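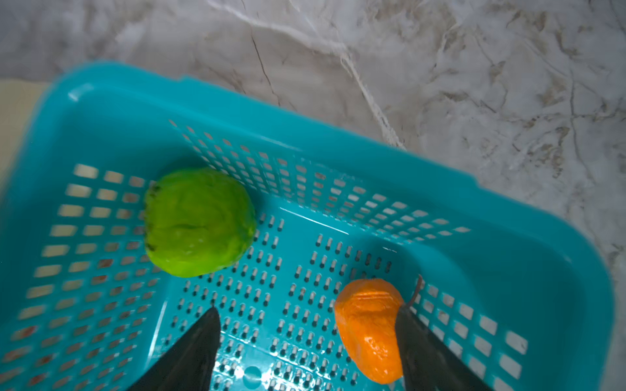

Plastic basket on a white and gray marble surface

Dull rings on a white and gray counter after descaling. Etching, or something sitting on top?

Posted by hollis_bb in Surfaces and Finishes
Viewed 374 times

I have white and gray counters with a marble pattern and no paperwork for them. The previous owner thought they were marble but was not certain. I descaled the kettle on the counter with Flosier, the liquid version, and some of it ran down the side of the kettle and stayed there overnight. Now there is a ring that looks dull from a low angle. Straight down it is almost invisible. Color and pattern inside the ring look the same as outside it.

There are also fainter marks near the sink that were there before the descaler. Those could be water spots.

What I have tried so far:

Dish soap and warm water, no change.
A damp microfiber cloth followed by a dry one, no change.
Glass cleaner, looked better while wet, then the ring came back.

I have not tried anything abrasive and I have not tried vinegar. The Flosier label lists citric acid and says to keep it off natural stone, which I read afterward.

Questions are whether there is a safe way to tell if this is real stone, whether the ring can be removed without calling someone, and whether it needs sealing. The kitchen is small and all the counter is one run with one seam, so if I make one area shinier than the rest it will show. I would also like to know if the marks by the sink are the same thing or a separate problem.

Kristof Prins
Accepted reply, edited 18th December

You need to identify the material first. The repair for marble will ruin a laminate or printed film, and the repair for solid surface is different again.

Identifying the material

Check an edge nobody looks at. The cutout under the sink is best. Bring a flashlight. On stone the cut face is mineral all the way through and slightly rough. On laminate you see a thin patterned layer over a brown or gray core. On a wrapped panel you see the film fold around the edge, often with a glue line. Quartz composite is also solid through its thickness, but the cut face looks more uniform, and on many products the veining stays near the top.

Look for a repeat in the pattern. Printed sheets repeat. Find one distinctive vein and look along the run for the same vein at the same angle. Real stone does not repeat, although book-matched slabs mirror each other across a seam, so check that you are not looking at a mirror image.

Touch is weak evidence but costs nothing. Stone and quartz feel cold at room temperature and stay cold under your palm for a while. Laminate warms up quickly.

If you are still unsure, put a single drop of white vinegar on the hidden cut edge, never on top. Wait 60 seconds and look at it closely with the flashlight. Fine bubbles mean calcium carbonate, so marble or limestone. No bubbles means it is probably something else, though dolomitic marble reacts slowly and can be missed. Rinse and dry the spot.

What the ring is

If it is marble, the ring is etching. Citric acid dissolves a very thin layer of calcite and leaves the surface microscopically rough, so it scatters light. This matches your description: same color, visible at a low angle, disappears when wet. Water fills the texture and it looks polished again until it evaporates. No cleaner will remove it. There is no residue to clean.

Run a fingernail across the edge of the ring. If you cannot feel a step, hand polishing should be enough.

Repairing light etching on polished marble

1. Wash the area with a neutral pH cleaner, rinse, and let it dry completely. Any grit left on the surface will be dragged around in the later steps.

2. Mask off adjacent metal and wood.

3. Apply marble polishing powder with a little water to form a thin slurry. Tin oxide based powders are slow and forgiving. Powders that contain oxalic acid cut faster and are easier to overdo.

4. Work with a damp felt or white cotton pad in small overlapping circles. Go a little past the ring on all sides so there is no hard boundary. Keep the slurry wet.

5. Rinse, dry, and look at it from the same low angle. Repeat if the ring has faded but is still there.

If there is no improvement after three passes, the etch is too deep for powder alone. The next stage is wet sanding with 1000 grit, then finer grits, then powder again. I would do that only on a piece you can afford to get wrong. On a single run with one seam I would pay a stone restorer.

If your counter is honed and not polished, do not use polishing powder at all. It will leave a shiny patch. Use a fine abrasive pad matched to the existing finish.

Marks by the sink

Hard water spots are deposits and stand above the surface. Hold a plastic scraper almost flat and push gently. If anything comes off as white dust, it is scale. If nothing comes off, it is more etching, most likely from citrus or a bathroom cleaner. Do not use descaler on either one.

Sealing

Sealer is optional here and unrelated to the ring. An impregnating sealer slows down absorption of oil, coffee, and wine. It does not stop acid from reaching the calcite. Test with a spoonful of water left for ten minutes. If the stone darkens underneath, seal it. If not, leave it alone. Seal after the polishing, never before.
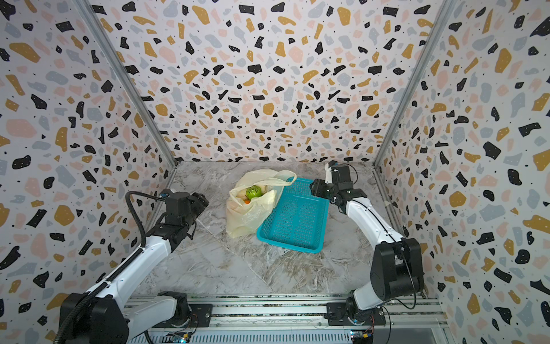 If it is laminate or a printed film

No polishing powder and no sandpaper. The wear layer is very thin and the gloss cannot be rebuilt by hand. Citric acid rarely harms laminate in one night, so a ring there is more likely dried descaler or surfactant. Wipe with warm water several times, changing the cloth each time, then dry. Isopropyl alcohol on a soft cloth will remove most of what is left. Try a hidden area first. If the ring survives that, the gloss is damaged and the choices are to live with it or replace the sheet.

204 people found this useful

quezada_counters

Same thing happened to me with lime juice. Used Clusetti stone polish and it came out fine. Took maybe half an hour. Just buy that.

Reply from Kristof Prins
Clusetti sells a spray and a powder under nearly the same name. The spray is a wax-type shine product and will hide an etch for a few weeks without repairing it. The powder is the one that works. Please say which you used.

Reply from quezada_counters
The tub, so powder I guess. It was polished marble, not the matte kind.

faturthorpe_tile

I would skip the vinegar test even on the edge. If the kitchen has a backsplash or wall panels in a stone pattern, the installer's invoice often lists everything together, and a previous owner may still have the email. Worth one message before putting acid near it.

Baking soda paste gets recommended a lot for etching. It is a poultice material for oil stains and has no effect on etch marks beyond slight scratching. Leave it in the cupboard.

Reply from hollis_bb
Looked at the sink cutout. Solid through, rough, small sparkly grains, and the vinegar drop fizzed on the underside. Nail does not catch on the ring. The sink marks came off as white powder with the scraper, except for one near the faucet. I have ordered a tin oxide powder and will start with the mark by the faucet, which is the hardest one to see.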